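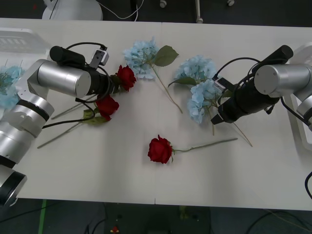

4 min read · 3 pages of replies, showing page 1

Skurska vol. 3 ending, spoilers obviously

paneldrop
Just finished it, read on the bus, nearly missed my stop. So. The lighthouse issue. Is that really where they're leaving Iltham? Four issues of setup about the flooded archive and then the door opens and we get a splash page and "to be continued in Furtună". I'm not mad exactly. A bit mad. Art was great though, Tudor Sandu has never drawn water better than this. What did everybody else think

greyletterer
Loved it. The splash IS the ending. She spends the whole volume refusing to open that door and then she opens it. What's behind it is the next book's problem.

inkwellmike
Hard disagree. If I pay for a collected edition I want a story in it. Volume 1 had an ending, volume 2 had an ending, this has a trailer. And Furtună isn't even scheduled, last I saw was "May" with no year next to it lol

paneldrop
wait no year??

inkwellmike
No year. Go look at the back page of the trade. Just May.

greyletterer
Pretty sure thats a printing error, the single issue had more text there. Mine's in a box somewhere, will check 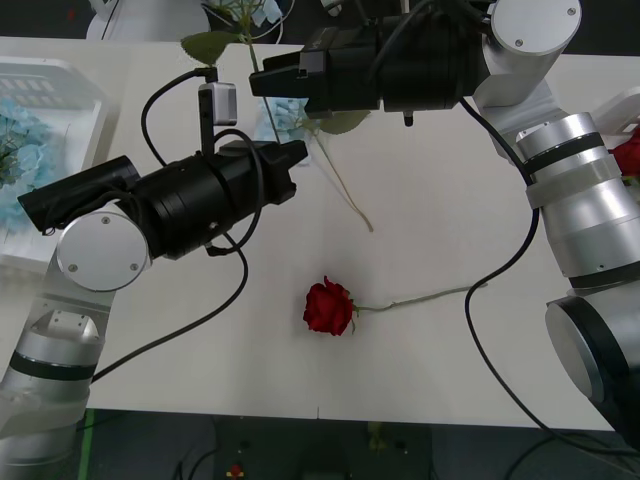
Single issue says "coming in May from the same team", nothing else. So ok, no year there either, I take it back. Still think the ending works. Also in the single the splash is a proper double page and in the trade it gets eaten by the gutter, so if you only read the trade you lost her whole left hand and the lantern. Makes a difference! The lantern's out. That's the point of the page.

paneldrop
THE LANTERN IS OUT? I could not see that at all. Ok that changes it for me some. So she's going in dark, same as her brother in vol 1

greyletterer
Same pose too. Compare the shoulders.

oldstock_815
Reading order question, sorry to butt in. Picked up vol. 2 cheap, do I need the Oltell one-shot before 3 or after? Wiki says before, guy at my shop says skip it

inkwellmike
Skip it. Filler, different artist, the ferry captain is in it for two pages and he talks like a completely different person.

greyletterer
Do NOT skip it. The ferry captain gives Iltham the key in it. Without Oltell the key just turns up in her coat in vol. 3 and you go huh

inkwellmike
I went huh anyway. And I'd read it

paneldrop
Before 3, after 2. It's short, 60 pages with the sketches. The coloring is rough in the first half, fair warning, everybody looks sunburned. Gets better once they're on the boat.

oldstock_815
ok thanks, before 3 then. Is the hardcover worth it or just get the floppies

greyletterer
Hardcover was 2000 copies and I've only seen silly prices. Floppies are fine. Paper on the floppies is nicer for the blacks imo, the hardcover stock is shiny and you end up tilting it under the lamp to read the night scenes, half the book is night scenes

inkwellmike
For once we agree. Shiny paper was a terrible call

saltmarsh_jo
Coming in on the ending debate. I'm with Mike on the structure and with grey on the page itself. Gorgeous page, wrong place for it. If the archive chapter had been trimmed (did we need that many pages of the clerk and his ledgers) there was room for one more scene after the door. Doesn't have to explain anything, just let her take a step.

greyletterer
The clerk is the best character in the book and I won't hear it

saltmarsh_jo
He's fine! He's in it too much!

paneldrop
I like the clerk but yeah the ledger bit dragged. I skimmed and then had to go back bc I'd missed him tearing out the page with the family name on it

inkwellmike
He tears out a page?

saltmarsh_jo
Mike did you read this

inkwellmike
I read it at 1 in the morning ok. Which issue

paneldrop
Second one, bottom tier, no dialog. He folds it and puts it in his hat. So when the hat floats past the lighthouse window at the end...

inkwellmike
oh come ON. Right. Rereading it tonight. Still a trailer

greyletterer
Report back. And look at the lettering on the door while you're in there, the sign's missing a letter compared to vol 1, can't decide if its on purpose

saltmarsh_jo
On purpose, the same letter is gone from the boat's name in Oltell. I'll dig out the page number when I'm home, my copy's loaned out to my sister so may take a bit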